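Gurnville Shared Workshop Open Day: Trip Notes

Posted May 3, 2021

The bus to Gurnville lets you off at a gas station and leaves you to form your own opinions. The workshop is behind it, past a tire place and a door that says PULL and means push. I had been promised robots. The flyer said "robots and pie." I went for the combination.

The building used to be a feed store and the loading dock is now the front entrance. Admission was a sticker with your name on it. The sticker fell off me before I reached the coat hooks, and I spent the day as an anonymous member of the public, which suited me fine.

You go around in whatever order you like. I started with the laser cutter because it was nearest the door, and so did everyone else. It cut a coaster. We clapped. Next to it was a lathe under a blanket, with a note saying please do not ask about the lathe. I asked about the lathe. It's waiting on a part.

After that came the woodworking room, where I was allowed to sand something, and the sewing corner, which had the only comfortable chairs and knew it. The pie was in there too, guarded by a cash box. The coffee tasted as though it had been made in August.

The robot bench is upstairs. The project is called Usuncombe, after a village one of the builders once got lost in, and it has been running on evenings for longer than anyone planned. It's a pair of small black arms facing each other over a green cloth. Between them, the arms are meant to put rolls of electrical tape away in a tray. I own a great deal of electrical tape and have never put any of it away in anything, so I was prepared to be impressed.

The club's running cost sheet is taped to the wall beside the bench, for all to see and wince at. The total stood at $1,321, with $400 of that on motors and a surprising $214 on a line marked only "screws, etc." I have questions about the etc. The fingers are on version Softić, and the one before was Lerkia. The builders name each version by opening an old atlas index and pointing, and after the trouble they had with Lerkia they stopped allowing do-overs.

I stayed long enough to be given a stool.

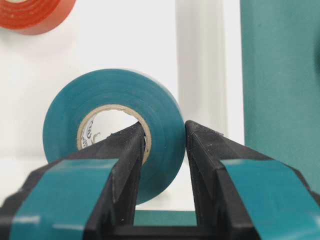
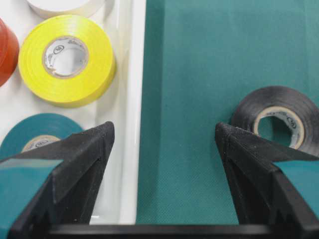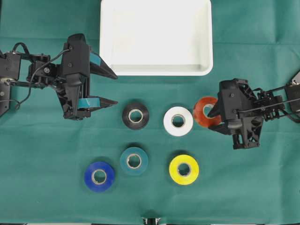
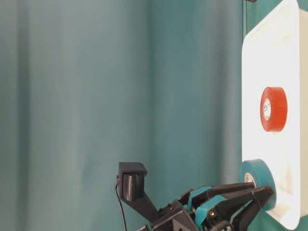 Tape rolls and black gripper fingers at the Usuncombe bench, Gurnville.

The first thing I learned is that a roll of tape is a rude object. It's slippery on the outside, it has a hole where you'd like it to be solid, and if you get it up on its edge it would love to go somewhere else. You can grab it across the whole width, or you can put one finger down the hole and pinch the side. I'd have said I do the first. I went home and checked and I do the second, every time, and have apparently been doing it all my life without supervision.

The second thing is that the teal pads matter more than the motors. I was told this at length. Bare plastic on vinyl tape gives you a very nice demonstration of a roll leaving. The builders tried bicycle inner tube, then a cut-up kitchen glove, then a sheet of something out of a drawer that had no label, and the something won. They have a limited supply of it and no idea what it is. I suggested labeling the drawer now. This was received as the kind of remark an outsider makes.

The third thing concerns the teal roll. It is nearly the same color as the cloth, and it caused the longest argument of the afternoon. One side says get a different cloth. The other side says the robot has to learn sometime. As far as I could gather the cloth was bought first, on sale, and the tape came later in a multipack, and both sides regard the whole thing as a matter of principle. Nobody on either side had proposed taking the teal roll out of the pack.

What surprised me was how much of robotics is tidying up by hand. You set out the rolls. You let the arms have their turn. Then a human being comes along and sets out the rolls again. There's a tally sheet for attempts, and they're up to 501. I asked what happened at 500 and was told there was supposed to be cake, but the person bringing it thought they were still in the 400s.

I was allowed a go at driving. You move a pair of little handles and the arms follow, more or less, the way a dog follows you out of a park. My hands sweated. I closed on the side of a roll, lifted, felt like a surgeon, and put it down an inch from where it had been. It was explained to me that this counts as an attempt. It was also explained that there was a line behind me, and there was, and it was mostly people under ten, who were better at it. One of them did it while eating pie.

Some practical notes if you're going to the next one. The stairs are steep and the rail stops before they do. Bring cash for the pie. The apple goes first and the other one was described to me as "mixed," with no further comment. There's parking behind the tire place, but they lock the gate early and are not sentimental about it. The soldering table takes walk-ups, and you get to keep the little blinking badge, though mine blinked on the bus all the way home and I couldn't find the switch.

If you only have an hour, skip the laser cutter and go upstairs first, before the stools fill up. Ask about the drawer. Don't bring up the cloth unless you have a ride home that can wait.

The lathe should be running by the next open day. They said that last time too, according to a woman in the coffee line.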